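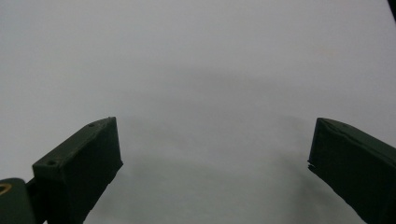
The Deviation Log

Rule 14 of the Gullulus student round stated that every recorded attempt had to be submitted, including the bad ones, and that every departure from the written procedure had to be entered in a deviation log. The log had two columns. The first was headed "What changed" and the second was headed "Why".

Our team was called Handovis. We had 289 attempts on the disk and an empty log.

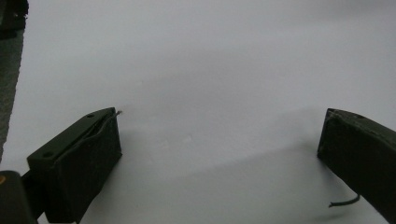 By the log keeper, Handovis team, Ifans College
Short fiction – posted Sunday, June 28, 2026

I was given the log in April, having missed the meeting at which the jobs were shared out. The other jobs were left hand, right hand, and software. Left hand and right hand wore out their wrists. Software sat by the door with Edorico open and called out the attempt number before each start. I had a clipboard and a chair.

The task was to bring a small red ball to the clear sleeve in front of the tunnel box, pass it in, and let go without moving the sheets. The procedure ran to a page and a half. Step one was to open both grippers over bare paper and hold them still for a count of 5, so that Edorico had a clean start to line everything up against. Left hand thought this was too long. Right hand did it properly every time and then dropped the ball.

For the first week I wrote nothing, as nothing had changed. Then software noticed that the scores were going up on attempts where the ball went in slightly late. It was a small effect. Software drew a graph of it and we stood round the laptop.

"Why late?" said left hand.

"I only have the number," said software.

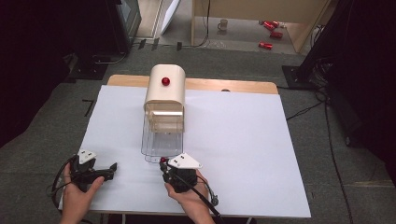 The tunnel box and clear sleeve, with one ball on the roof and one at the tip of the right gripper.

I went back through the recordings that evening, starting from the first. I watched them at double speed with the sound off. In the early ones right hand moved straight from the count to the ball. From somewhere in the second session there was a pause. Right hand would bring the ball to the front of the sleeve and stop, and the left gripper would stop as well, and both would stay there for a time which I measured with the ruler tool and found to be very nearly the same on each attempt. After that the ball went in.

The pause was not in the procedure. I wrote it in the first column: "Pause at sleeve, both grippers." I left the second column blank and took the log to practice.

Right hand read it and said there was no pause. Left hand said there was, but that it came from right hand, and that the left gripper was only waiting. Right hand said the opposite. I played them attempt after attempt on the laptop and they watched their own hands stop.

"I'm listening for the number," right hand said in the end.

Software called the number before the start, never in the middle. I pointed this out. We checked the sound on the recordings, which I had not done, and found the start call on each one. At the pause there was only the fan.

We tried an attempt without any calling. Software sat on the far side of the door. I held up a card with the number on it and put it down again.

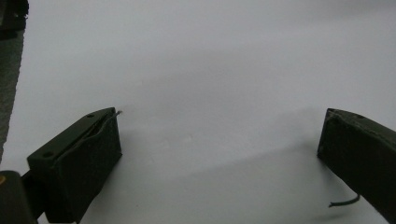

The count at step one went as written. I timed it. The grippers stayed open over the paper, left hand breathed out, right hand went for the ball. At the sleeve they both stopped. I looked at the clock and the pause was the usual length. The ball went in and the sheets stayed where they were.

"Well, it scores," said left hand.

The form allowed 2,000 characters for the second column. I drafted several entries. "Operator habit" was true of one operator at a time and did not cover both. "Fatigue" was contradicted by the graph. Software suggested "unknown", but the upload page would not accept fewer than 2 words, so I put "Not known" and pressed send.

The organisers replied within the week. They thanked Handovis for a complete submission and asked for one correction. Their own check had found the same pause in the entries from the other colleges, at the same point and of the same length, and those teams had logged it under step six of the procedure. Would we please do likewise.

I took out our copy and read it through again. It ended at step five. I asked the organisers for the current version, and while I waited for it I drew a line under the last entry in the log and wrote the attempt number beside it.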